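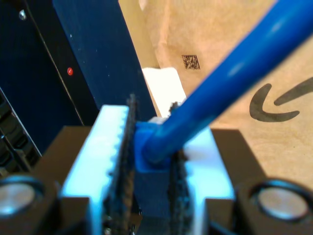
Open day at a robot workshop: what should I ask, and can I bring a beginner group?

Posted by Furell

Hello everybody. I help with an evening course in basic electronics at Pelholm, and we have 18 people who want to see robots doing real work with small parts. The workshop in Brudness has an open day in January. Their page says the demonstration is about cables and connectors, and it begins at 4 p.m. My group knows very little about robots. Will they understand something, or is it too technical? And which questions are good to ask the people there? The travel is 38 dollars for each person, so I want to be sure before I collect the money.

Sombatkul

I visited the same workshop last year and I think your group will be fine. The demonstration was slow, and for beginners this is good. Ask how the gripper holds the plug without crushing it, and what happens when the angle is a little wrong. For us it missed the port two times and the operator let it try again — this was the most useful part of the visit for me.

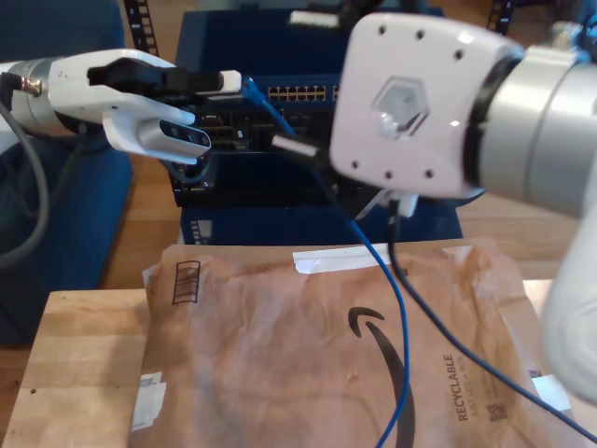 Ask also why they use two arms for network cables. A blue Ethernet cable is soft and it pulls on the plug while the arm is moving, so even the path of the cable must be planned. They told us they had a log of 1,337 attempts and 1,330 of them were usable for their study. I wrote the numbers down but I did not understand exactly what "usable" means, so please ask this for me!

One more advice: 18 persons around one table is too many. Write to them before and ask for two groups. We were nine and the people in the back still had to stretch their necks.

patchpanel_pete

went once, parking is bad, take the bus. coffee was free

Furell

Thank you both. I have written to them and asked for two groups, one at 4 and one at 5. I will ask about the word "usable" and post the reply under this thread.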